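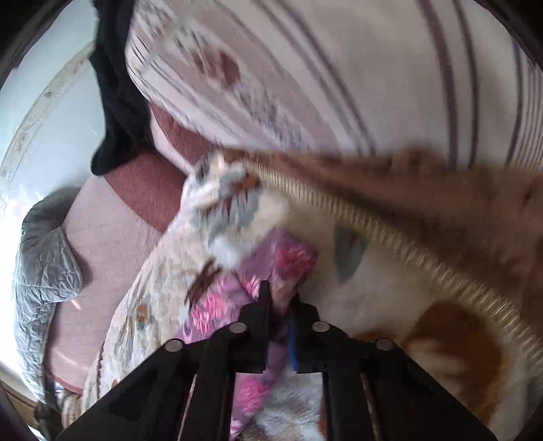
The Ikerby Wool-Filled Duvet, Double

A duvet for people who are too hot, married to people who are too cold. The Ikerby has been made in Oststead for 11 years, and in that time the only thing we have changed is the label, which used to scratch.

The filling is British wool, carded and stitched through in long channels so it stays where it was put. The cover is plain cotton. It comes in white, and in a second colour that Adeel Mughal in our workroom calls oatmeal and everybody else calls beige.

Wool is heavier than you may be used to. The double weighs more than a polyester one and makes less noise when you turn over. It will smell faintly of sheep for the first night or two. Hang it by an open window and the smell goes, unless you find you like it, in which case you are on your own.

Washing: don't, much. Air it on a dry day and sponge off any marks. If something serious happens, a wool cycle and flat drying will see it right — tumble drying will give you a very expensive cot blanket.

Sizes: single, double, king. The long double adds 11 cm and was brought in after Pranab Thambiah, who is tall, wrote to us every February until we gave in.

Price: £70 deposit, balance on dispatch. We sew to order, so allow three weeks, or four if the Trumham carding machine is sulking.

Returns: 30 nights, slept in or not. Please take the hot water bottle out first. We have a shelf of them now.

Spare covers and pillows are sold separately.

692 shares
70 comments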